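Hekham Raised Bed Kit for School Gardens

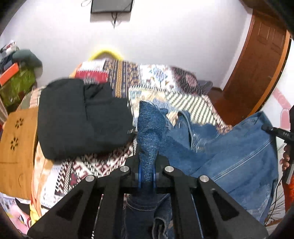 We started making the Hekham after a spring spent helping a neighborhood school patch up garden beds that had bowed out, split at the corners and generally given up (a feeling most garden club sponsors will know well by April!). The kit that came out of all that patching is still the one we're happiest to send out the door, and we've now shipped 2,000 of them to schools, libraries and after-school clubs.

Each bed is made of untreated cedar boards that slide into steel corner posts, so there's no sawing and very little to argue over. Two older students can put one together in an afternoon club meeting with time left to start filling it – and if a board goes in upside down, it slides right back out again.

What comes in the kit
6 cedar side boards, cut and sanded
Steel corner posts with caps
Weed barrier for the base
Hex key and spare screws
Printed planting chart with room for names

The bed comes in two heights. The Clullow is the lower one and suits lettuce, radishes, bush beans and most flowers. The Dorer stands taller, so it's easier on the back and a good choice for anyone gardening from a chair, though it does take a good deal more soil and you'll want to plan your delivery around that.

Ieva Krūmiņa, who looks after our school orders, is glad to talk through layouts with you before you buy. She likes a rough sketch of the yard with the faucet marked on it, and a note on which side gets the morning sun. If your club meets year-round, ask her about the Adomaitis cover, a hooped frame with a clear sheet that fits either height and keeps spinach going well into the cold weather.

Soil is not included. Beds ship flat in 2 boxes, and we can deliver to a school office or loading dock during school hours. Purchase orders are welcome – just put the name of the club on the form so the boxes find their way to the right room.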